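Minutes, Fliltbridge workshop group, bench and kits meeting
January 25, 2020

Present: Araceli Rosales, Gediminas Uibo, Müzeyyen Bilgin, Crisóforo Gallegos, and me (Dayana Tlapale, taking notes again, so blame me for the spelling). We started a bit behind because the heater in the front room was making that noise and Crisóforo wanted to have a look at it first.

## Last meeting

December minutes approved with one fix. I had written that Araceli would order the drawer labels, and it was Müzeyyen, and she has done it, and they're already on the drawers! Thank you, Müzeyyen. The rest stands as written.

## The gear kit

This took up most of the evening, which I think we all expected. Gediminas has been working on the sheet for the bevel gear exercise and wants to settle what goes on the mat before anyone starts. His feeling is that people do better when the parts are already out and spread apart, with the round plate in the middle, so they can look at everything before they pick anything up. Araceli likes it too, though she'd keep the gears off the plate entirely at the start. We went back and forth on that for a good while. 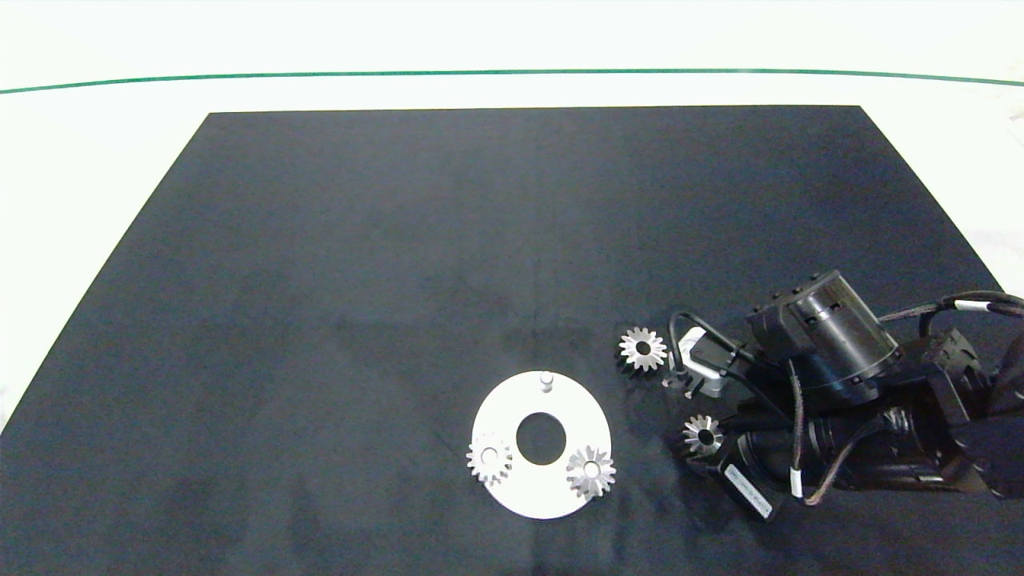 *Bevel gears, plate and peg on the dark mat.*

Decision: gears may start on the plate or on the mat, and the sheet will say so in plain words. Araceli asked me to write down that she still prefers the mat, so I have.

Crisóforo brought up the teeth. He wants a line on the sheet telling people to turn a gear by hand against its partner before they seat it on anything, and to stop if it catches. Everybody agreed with that one right away. Gediminas will add it under the first step and bring the new version next time. He also wants to change the word "cog" to "gear" all the way through, and I'm all for it, I've been mixing the two up in these minutes for ages (sorry).

## Mats

We have been using the dark fabric mat and there was a real discussion about whether to stay with it. Müzeyyen is for it. The silver parts show up nicely against it and small things don't go skating off across the white tabletop when you bump them. Crisóforo doesn't love how cloth gets pushed into folds when people lean on it, and he'd go for something stiffer.
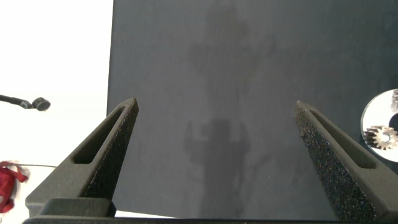

Gediminas had called Lozano to ask what they carry in the way of stiff bench mats, and they have two kinds, one with a rubber back and one without. He thought the rubber back would be worth having. I asked about the smell (the last rubber thing we bought stank up the whole cabinet until spring) and he's going to ask them for a sample piece first. Until then we keep the cloth, and whoever sets up pulls it flat and lines it up with the front of the table.

Müzeyyen will also take the mats home and go over them with a lint roller. Her offer, I want that on record!

## Money

Araceli read out the balance, which is $2,906 after the drawer labels and the light bulbs. Nothing surprising in there. The Arkari invoice for the storage cabinet hasn't come in yet and she'd like to hold off on anything big until it does. Agreed. The mat sample is fine to go ahead with.

## Storage and putting away

Müzeyyen wants one box per kit, with the plate flat on the bottom and the gears wrapped on top of it. Gediminas said wrapping is a pain at the end of a session when everybody wants to go home, and he has a point, so we talked about trays with pockets instead.

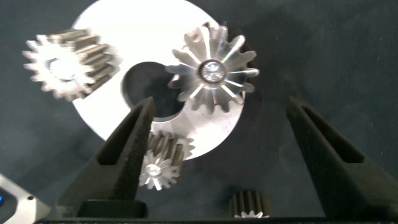
Crisóforo has some foam left over from the Hitgate job and can cut a trial tray from it, with a separate pocket for each gear so the teeth don't knock together. We'd need 24 trays if we do this for everything on the shelf, but he's only making one for now and we'll live with it for a while before anybody gets excited. The peg needs a pocket as well. Araceli asked for finger notches so you can get things out again without tipping the whole tray over.

## To do

- Gediminas: new version of the gear sheet, mat sample from Lozano
- Crisóforo: one foam tray, heater noise
- Müzeyyen: lint roller
- Araceli: chase the Arkari invoice
- Me: type this up, send it out, buy more of the ginger cookies

Next meeting same place, same time. Araceli has the key.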